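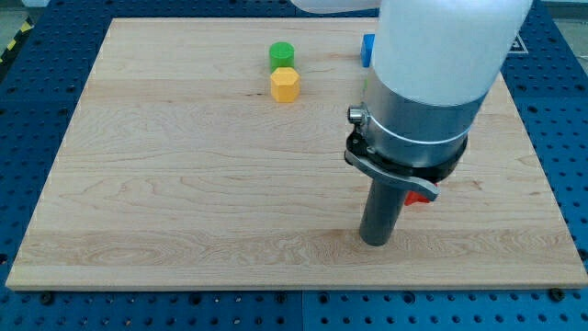
Last updated: April 12, 2023

A second look at the colon: what follow-up colonoscopy is for

Most people who have had a polyp removed leave the clinic with two pieces of paper. One is the report. The other is a reminder to come back, and it is often the one that gets lost.

At the Marsden Digestive Clinic, gastroenterologist Joanne Bickerstaff went through the records of 607 patients who had at least one polyp taken out. Of those, 561 had a written date for their next exam. The rest had only a note saying "repeat as needed," and when her staff called them, many thought it meant they were done.

"They heard that the polyp was benign and they stopped listening," Bickerstaff says. "I would probably do the same."

A polyp is a small growth on the lining of the colon. Most never turn into anything. The type called an adenoma can, over a period of years, become cancer, and taking it out breaks that chain. A person who has grown one adenoma is more likely than average to grow another, so the exam is repeated.

How soon depends on what was found. The number of polyps matters, and so does their size and what the pathologist saw under the microscope. Someone with one or two small adenomas can usually wait years. Someone with many, or with a large one that had to be removed in pieces, may be asked back within months. Family history can shorten the wait too.

Preparation is still the part patients complain about. Panagiotis Kouris, a nurse who runs the clinic's phone line, gets most of his calls the evening before the exam. People want to know if they can have coffee (yes, without milk) and whether they can skip the second half of the laxative if the first half seems to have worked. They can't. The second half clears what has come down overnight, and a flat lesion on the right side of the colon is easy to miss under a thin layer of residue. An exam with poor preparation may have to be done again.

Thanasis Lazaridis, 58, had his first colonoscopy after his brother was diagnosed with colon cancer. The doctor removed two adenomas. He put off the repeat exam twice, once for work and once for a family wedding in June, and when he finally went there was a third. It was also benign.

"The drink was worse than the test," he says. "I slept through the test."

Stool tests done at home are a good choice for people at average risk who have never had a polyp. They look for traces of blood, and some also look for altered DNA. After an adenoma has been removed, though, a doctor will normally recommend colonoscopy for follow-up, and a negative home test should not be used as a reason to cancel one.

Bleeding, a lasting change in bowel habits or weight loss without a cause should be reported at once, whatever the date on the reminder says.

Bickerstaff's clinic now prints the month and year of the next exam at the top of the report, above the findings. A copy goes to the family doctor. Patients who have moved or changed insurance can ask for the pathology report as well, and the new clinic will want to see it before setting a date.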